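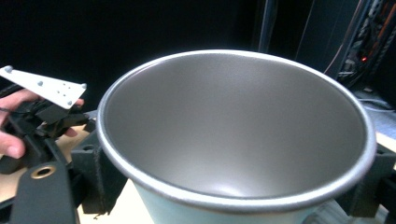 I've had the Gendov hand gripper since the start of December, and I've now got 713 usable recordings out of it, so I reckon that's enough to say something fair. Short version: I like it a lot, I'd buy it again, and the manual is dreadful.

Some background on what I use it for. Xuelian Lei and I are gathering examples for a small learning system that has to do kitchen-type jobs - reaching for a bowl, picking it up, putting it down somewhere sensible. You do the job yourself with the gripper in your hand, the camera on it records what the fingers are up to, and later the model tries to learn the same moves. Our target is 2000 good runs before we train anything serious.

## What it's like to hold

Comfortable, mostly! I've got smallish hands and was worried, but I can wrap my fingers right around the body and still squeeze without my wrist going funny. After a long session it's my thumb that complains first. Xuelian holds it further back than I do and swears her way is better, and to be fair her recordings are a bit smoother than mine (annoying).

The cable is the weak spot. It's thin and it runs down the side, and I've snagged it on my sleeve more times than I'd like to admit. A bit of tape sorted that out, but a proper clip in the box would've been nice.

## The white plate

You get a flat triangular plate with four grey studs that goes on top, for tracking where your hand is. I nearly didn't bother with it. Glad I did, because the runs with tracking line up far better when we play them back. It does stick out, though, and for the first couple of days I kept misjudging how close I could get to the rim of a bowl. You get used to it, the way you get used to a new car's bonnet.

## The fingers

Okay, so this is where I have opinions. The pads are plain black blocks with flat inner faces and a matte surface, and for anything with straight sides they're brilliant. Cups, boxes, a block of cheese, all good. Big curved metal things are harder. You've only got a small patch of contact on a round rim, so if you come in at a lazy angle the bowl swivels on you and you've wasted a run. I ended up slowing right down on the approach, and 51 runs from my first week went in the bin for exactly that reason.

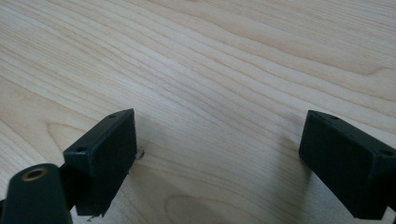 They do get scruffy. Dust sits on the top faces, and little wisps of stuff end up on the table, so I wipe everything down when I change tasks. I'd been skipping that until Xuelian pointed out that a speck near the fingers in run after run is the kind of thing a model might happily latch onto. Fair point! Now it's a quick wipe of pads and table, open and close twice, then go.

I also tried the Rosel pads, which are softer. Nicer grip on curved things, but they leave marks and they squash enough that the finger gap reading gets vague. I went back to the standard ones.

## Software

The recorder that comes with it is fine. It starts quickly, it hasn't lost a file on me yet, and you can throw away a bad run with one key. Sorting and labelling is clunkier. I gave up and moved that part over to Atance, which Aiguo Zheng had been nagging me to try for ages, and he was right.

One gripe: there's no easy way to tag a run as "okay but ugly". I'd like to keep the fumbles where I recovered, as they seem useful to learn from, and at the moment they go in a separate folder with a very silly name.

## Cost and who it's for

I paid 986 dollars with the plate included, shipping extra. Not cheap for a thing you squeeze. The Liang one costs less and I borrowed it for an afternoon, but the trigger felt stiff and my hand was sore well before I'd got a decent batch done. If you only need a few dozen recordings, go with the cheaper one and put up with it. If you're going to be at it every day like we are, comfort is worth paying for.

Four stars from me. The missing star is half cable, half manual (the calibration page has two steps numbered 3, and you need to do the second one first). I've written to Gendov about it and they've said a new version is coming, so I'll update this if it turns up.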